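Superficies que engañan: acabados decorativos para un puesto de trabajo pequeño
Informe de proyecto, asignatura de Materiales y Acabados
Autoras y autores: Mehwish Rind, Bushra Hayat, Myroslav Palamarchuk
Tutora: Cadi Humphreys
Martes, 14 de septiembre de 2021

1. Punto de partida

Cuando nos propusieron elegir un tema para el proyecto, los tres dijimos lo mismo casi a la vez: ¡estampados! En clase habíamos visto muchísimos tableros lisos, grises, blancos, «sufridos», y teníamos ganas de averiguar qué pasa cuando un espacio de trabajo se reviste con dibujos que normalmente uno asocia a una blusa o a una encimera de cocina. Cadi nos pidió que lo aterrizáramos, y lo aterrizamos así: estudiar cómo conviven un fondo muy marcado y una superficie horizontal tranquila en un recinto pequeño, cerrado por tres lados.

La pregunta que guía el informe es sencilla. ¿Cuánto dibujo aguanta la vista antes de que cueste encontrar las cosas sobre la mesa?

2. Los materiales de muestra

Pedimos muestrarios a dos proveedores, Jisanwood y Drirnance. El de Jisanwood traía 20 muestras de superficies con veta de piedra y nos quedamos embobados con ellas una tarde entera (Bushra las ordenó por temperatura de color y luego Myroslav las mezcló sin querer, así que hubo que repetirlo). De Drirnance nos interesaban los estampados de inspiración animal: cebra, leopardo y uno que se parecía a una jirafa vista de muy cerca.

Descartamos enseguida la cebra. Las rayas compiten con cualquier objeto alargado que se ponga delante, y en una mesa de trabajo casi todo es alargado. El leopardo, en cambio, tiene manchas redondeadas y cortas, sin dirección clara, y eso nos pareció muy prometedor. Aun así, en el tono clásico de ocre y negro resultaba durísimo. La versión rosa nos conquistó a todos: mancha de un rosa más oscuro sobre fondo rosa pálido, con poco contraste entre las dos tintas.

3. La combinación elegida

Para el plano horizontal buscábamos algo claro que no fuera blanco puro. El blanco refleja demasiado y al lado del rosa se vuelve frío. Nos decidimos por un beige con veta tenue de tipo mármol, en crema, tostado y naranja claro. Esa pizca de naranja es la que une las dos superficies, y fue un descubrimiento precioso, porque en el muestrario apenas se notaba.

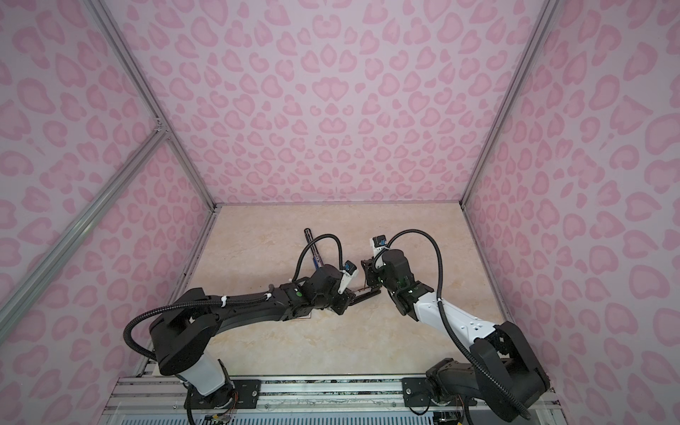
Los perfiles de aluminio plateado hacen de marco y ordenan mucho el conjunto. Al principio queríamos esconderlos o pintarlos de rosa, y menos mal que Humaira Cheema, compañera del grupo de estructuras, nos convenció de dejarlos a la vista. Una línea metálica recta entre dos dibujos irregulares le da un descanso al ojo y además marca dónde acaba la pared y dónde empieza la mesa. En el rincón del fondo, sin ese borde, las manchas y las vetas se tocarían directamente.

Otra cosa que nos encantó: las manchas no son todas iguales. Las hay con forma de riñón y otras que casi parecen corazones, y en cuanto alguien lo dice en voz alta ya no se puede dejar de ver.

4. La prueba con compañeros

En junio montamos una prueba pequeña. Preparamos 3 fondos (gris liso, leopardo rosa y leopardo ocre) y pedimos a la gente que localizara objetos corrientes sobre la superficie beige: un clip, una goma de borrar, un tapón blanco, un trozo de cable negro. Reunimos 72 respuestas en total.

El cable negro se encontraba al instante con cualquier fondo. El tapón blanco fue el difícil, y la culpa la tuvo la mesa: la veta crema se lo traga. Con el leopardo ocre varias personas comentaron que «les bailaba» la pared y que tenían que volver a mirar. Con el rosa casi no hubo quejas, y los comentarios escritos fueron los más simpáticos del lote. Una compañera puso solo «quiero mi cuarto así».

5. Lo que cambiaríamos

La prueba se hizo por la tarde y con luz de ventana, de modo que las condiciones variaron entre los primeros participantes y los últimos. También nos faltó un fondo de color liso en rosa; sin él no podemos separar el efecto del tono y el del dibujo, y Cadi nos lo señaló con toda la razón.

Nos gustaría repetirlo con 2 superficies horizontales distintas, la beige y otra algo más oscura, para ver si el tapón blanco deja de desaparecer. Mehwish ya ha escrito a Fehr para preguntar por muestras con veta tostada más marcada.

Las fichas de cada material, con las notas de limpieza y de corte, están en el anexo A. Las respuestas completas, en el anexo B.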